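Memory module

A memory module is a slim circuit card carrying a row of memory chips, made to be pushed into a matching socket on a computer's motherboard. It holds the working memory of the machine, the place where open programs and documents are kept while the power is on, and it is among the few parts of a desktop computer that an ordinary owner may reasonably expect to change at home.

Modules of different generations are notched in different places, so that a card of the wrong kind will not go fully into the socket. The repair handbook published by Zovetti, a long and rather fond book of 214 pages, gives 17 of them to the notch alone.

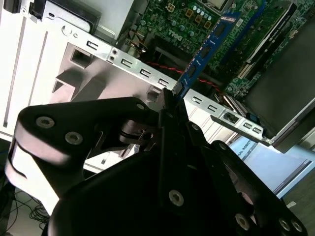 Fitting a module is a gentle job, though it does ask for a little patience. The computer is switched off and unplugged, the side of the case is taken away, and any wires lying across the sockets are eased to one side. Cards vary in colour from maker to maker, blue and green both being common, and many, like the blue one held over the green Dell board, have a small white label near one end, well worth reading before the card goes in and the label becomes awkward to see. The card is held by its edges, lined up with the notch and pressed down evenly until the clips close.

Older modules are still bought and sold in good numbers. The Grostalgate price list for June 2018 ran to 3445 entries, a good many of them for machines well over 10 years old.

See also: Motherboard; Expansion slot; Computer case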